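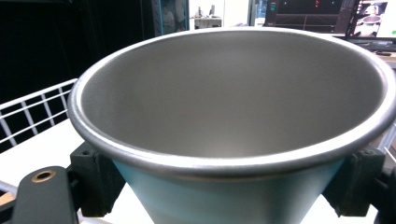

La báscula se apaga sola a mitad de la masa y al encenderla otra vez ha perdido la tara, escribía un lector en los comentarios de la comparativa anterior, y preguntaba si el modelo nuevo de Manthorpe lo había corregido. La respuesta corta es que sí, con una condición que se explica en el apartado de alimentación.

El modelo es el Manthorpe Pirkirby, báscula de cocina de sobremesa con plataforma plana y pantalla frontal. Capacidad máxima de 3 kg, resolución de un gramo en todo el rango, unidades en gramos y onzas. Se ha usado durante un mes de noviembre completo para pan, repostería y conservas. La unidad se compró en tienda.

Construcción

La plataforma se extrae tirando hacia arriba y queda sujeta por cuatro tetones de goma. El cuerpo es de plástico, sin juntas en la cara superior salvo la que rodea la pantalla. Esa junta acumula harina y hay que limpiarla con un pincel seco. Las patas son de goma blanda y no se regulan en altura, de modo que la nivelación depende por completo de la mesa. El fabricante no incluye burbuja de nivel. En una encimera de piedra con una ligera caída hacia el fregadero, las lecturas variaban un gramo según la orientación del cuerpo; en la mesa de trabajo no se apreció diferencia.

Precisión y repetibilidad

Se hicieron 15 pesadas consecutivas de un mismo recipiente con agua, retirándolo por completo entre una y otra. La referencia, tomada en una balanza de laboratorio, era de 1.534 g. La Pirkirby dio ese valor en la mayoría de los casos y un gramo menos en el resto. Nunca marcó por encima.

Con cargas excéntricas el comportamiento empeora. Si la base del recipiente apoya cerca de una esquina, la desviación llega a dos gramos. Para harina carece de importancia; para sal o levadura conviene centrar, o pesar aparte en una báscula de precisión.

El tiempo de estabilización es correcto. Al verter en continuo, la lectura va algo por detrás de la carga y obliga a frenar antes de alcanzar la cifra deseada. La Lazăr de la comparativa anterior respondía antes, a cambio de una pantalla bastante más inestable en el último dígito.

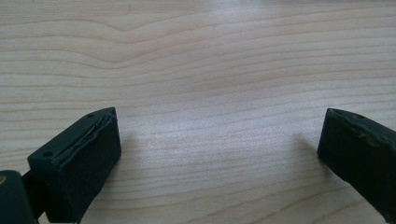 Superficie de madera clara, con la veta en sentido horizontal.

Tara

La tara es sustractiva: el peso del recipiente se descuenta de la capacidad total. Con un bol de acero de 776 g, el margen restante resulta justo para una masa de dos hogazas, y el manual no lo advierte. Quien trabaje habitualmente con boles pesados debería buscar un modelo de mayor rango.

El botón de tara es capacitivo y responde mal con los dedos mojados o enharinados. En varias ocasiones fue necesario pulsar dos veces, y la segunda pulsación, si la primera sí se había registrado, deja la lectura a cero con lo que hubiera en ese momento sobre la plataforma. Un pulsador mecánico habría sido preferible.

Los boles anchos tapan la pantalla. Ocurre con casi todas las básculas de este formato y la Pirkirby no ofrece pantalla extraíble ni retención de lectura. Un aro elevador lo soluciona, siempre que se tare junto con el bol.

Alimentación y apagado automático

Funciona con dos pilas AAA o por USB-C. Con pilas, el apagado automático salta a los tres minutos sin variación de carga y la tara se pierde. Con cable, el apagado puede desactivarse manteniendo pulsado el botón de unidades durante el encendido. El ajuste se conserva al desenchufar, pero deja de aplicarse hasta que vuelve el cable. Esa es la condición mencionada al principio, y el manual la despacha en una nota a pie de página.

El puerto está en el lateral izquierdo, sin tapa.

Valoración

Repetibilidad: buena. Carga excéntrica: mejorable. Botonera: deficiente con las manos sucias. Limpieza: aceptable, salvo la junta de la pantalla.

Recomendable para un uso doméstico general, con recipientes ligeros y una toma de corriente cerca. Para amasado frecuente en bol grande, la Tarkville de plataforma ancha sigue siendo la opción más cómoda, aunque ocupe más y carezca de entrada USB. Queda pendiente comprobar la deriva de la célula de carga tras varios meses de uso; los datos se añadirán a esta misma página.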